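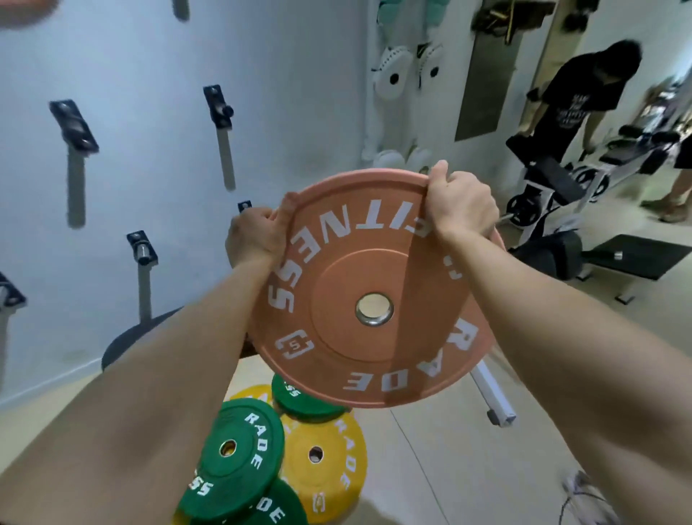
A pink one, on its way to somewhere other than the floor, I hope.

I have a theory about gyms, and I've bored enough people with it that I may as well write it down. You can tell more about a gym from where the plates are at nine in the evening than from anything on the website. Fancy rowers, eucalyptus towels, whatever. Show me the floor!

I've been a member of four places over the years. Rundinier was the glossy one (400 members, a juice bar, a lot of mirrors) and you could never find a matching pair of anything. Teveo was a concrete box with a bad heater, and every plate was home by closing time. Guess which one I stayed at longer.

People say it's the staff's job. My friend Hjalti Briem says it, loudly, usually while walking away from a loaded bar. His argument is that he pays his dues and cleanup comes with the price, like at a restaurant. I think that's nonsense - you don't leave your dinner plate on the next person's chair, do you? And the next person might be half your size, or new, or too shy to ask whose stuff it is. My first month at Teveo I skipped deadlifts for two weeks because a stranger had left 300 pounds on the bar and I couldn't face stripping it with people watching.

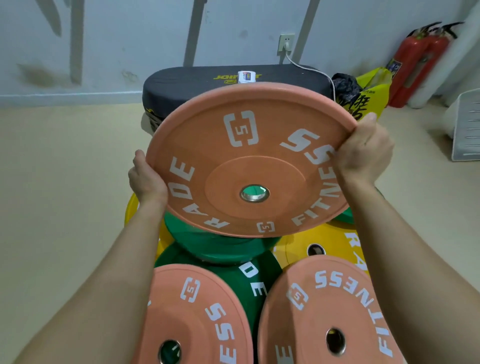 Color coding is supposed to fix all this, and I love color coding, I really do. One weight, one color, no squinting. But it only helps if people sort as they go, and most of us drop the thing wherever our arms give out. Then you get green and yellow and pink all in one heap by the bench, and the person who wants two pinks has to go digging for them. The lovely colors make a mess easier to read, I'll give them that. They don't make it any smaller.

So my rule is simple and I'd like it painted on every wall from here to Condavness: you lift it, you put it back, same color with same color. Do it between sets if you hate doing it at the end. It's still lifting! Carrying a plate across the room counts for something, at least the way I train.

Hjalti read a draft of this and said I should get a hobby. He also owes me a trip to the rack, and I'm going to hold him to it on Thursday.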